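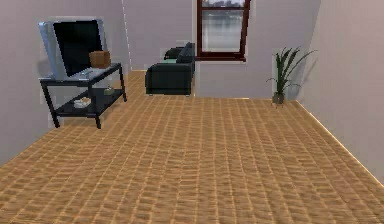
Wood comes from trees, and a tree is alive. But did you know that wood still moves a little when it is already a floor? It does not walk, of course. It grows wider and it shrinks, so slowly that your eyes cannot catch it.

## A drink from the air

Inside wood there are many very small tubes. When the tree was living, water travelled in them. Later the wood is cut and dried, but it can still take water from the air. This water is called moisture. You cannot see it, but after a hot bath you can feel it in the room.

When the air is moist, the wood drinks and becomes wider. When the air is dry, the wood gives the water back and becomes narrower. In January, when the heating is on all day, the air in many homes is very dry. Then you can find thin gaps between the pieces of a floor.

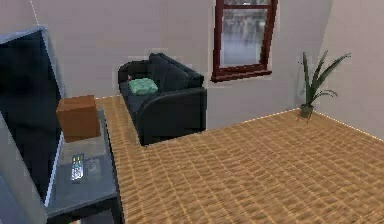
A board does not change the same in all directions. Along its length it changes almost nothing. Across its width it changes much more. Imagine a board which is 100 millimetres wide. It may lose one millimetre in a dry winter. This sounds very little, but in a big room there are many boards side by side!

## What the floor makers do

In the town of Dramelcombe there is a small workshop with the name Merby. The people there leave new wood in the room for some days before they put it down, so it can get used to the air. They also leave a narrow space near the walls and hide it under a strip of wood. Their biggest floor was in the old school hall, with roughly 800 pieces of oak. 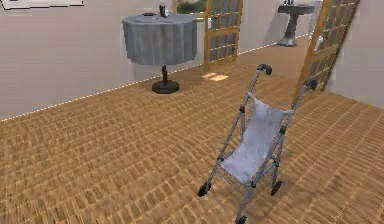 **Why does a wooden floor creak at night?**

In the evening the house becomes cooler, and its parts shrink a little. Two pieces of wood can rub on each other, or on a nail, and this makes the sound. In the daytime it happens too, but then we are talking and playing, so we do not hear it.

**Try it at home**

Ask a grown-up for two old wooden clothes pegs. Put one in a glass of water and leave the other on a shelf. The next day, put them side by side and feel them with your fingers. Which one is thicker?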